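Last updated: January

The hose shelf at Tundunham

Ilse Van Rooij has been fixing vacuum cleaners at the Tundunham repair workshop for long enough that people bring her only the hose and leave the machine at home. She prefers it that way. "The motor is almost never the problem," she says. "People throw out a good cleaner over a hose that costs less than lunch."

She shares the workshop with her brother Kristof, who does lamps and radios and keeps to his own end. Her end is pipes, cuffs, hoses and adapters, most of them taken from cleaners that were headed for the dump.

I asked how she sorts them.

"By the end piece," she says. "Color tells you nothing. Length you can fix with a knife. If the end doesn't fit the machine, you have a piece of tubing."

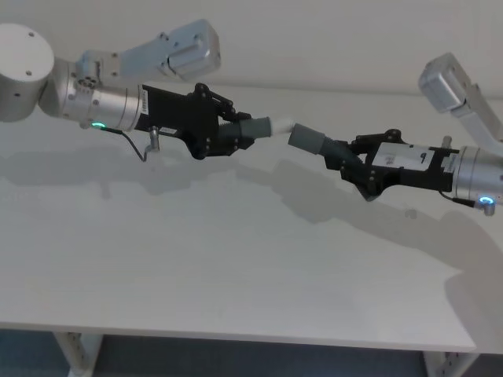

Most of the hoses that come in have failed within a hand's width of the cuff, Van Rooij says. That is where people grab to drag the cleaner along behind them. She checks the joints before she looks at anything else, and she wants the piece held at both ends while she does it. On a piece with a short black ribbed section, a gray cuff and a white middle that looks like fabric, she would start where the ribs go into the cuff and work along from there. "You pull a little, you bend a little, you listen," she says. "Then you do the other end."

She doesn't use glue. She tried it for one winter and 48 repairs, and too many of them came back. Now she trims the damaged part and refits the cuff, or finds another cuff. The older Belo cleaners are the easiest to match. Besport changed its fitting at some point and she keeps those in a separate box with a note on the lid.

Rigid pipes get less attention from her, but they take up more room. She won't take a single one.

"I want 2 that go together," she says. "A person comes in with one pipe and says the other is in the garage. Fine, go get it."

She lays them down on a clear table and compares them before they go on the shelf. 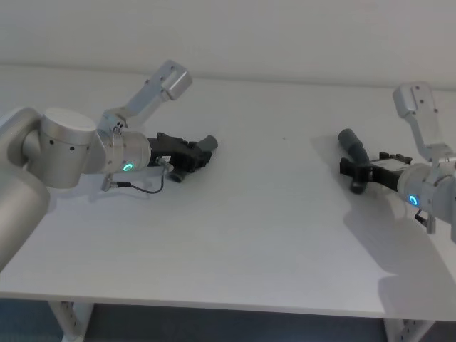

Two dark gray pieces held low over the table.

Does she ever turn things away? "Cracked pipes, yes. You can tape a crack, but the tape collects dirt and then it lifts." Anything that smells of mold goes too. Everything else gets a place, and if it hasn't been used in 3 years she lets Kristof cut it up for cable guides.

Her own cleaner at home has a hose made from parts of two others. It is a bit short for the stairs.

Interview by Aleksandra Baran

Comments

Lyle Ostrowski: Does she do central vac hoses? Mine is split right at the wall end.

Fulvio Benedetti: I glued mine and it held for a month. Should have read this first.

Lyle Ostrowski: Never mind, I called and she said to bring it in.

Contact | Copyright Tundunham Repair Workshop | Back to top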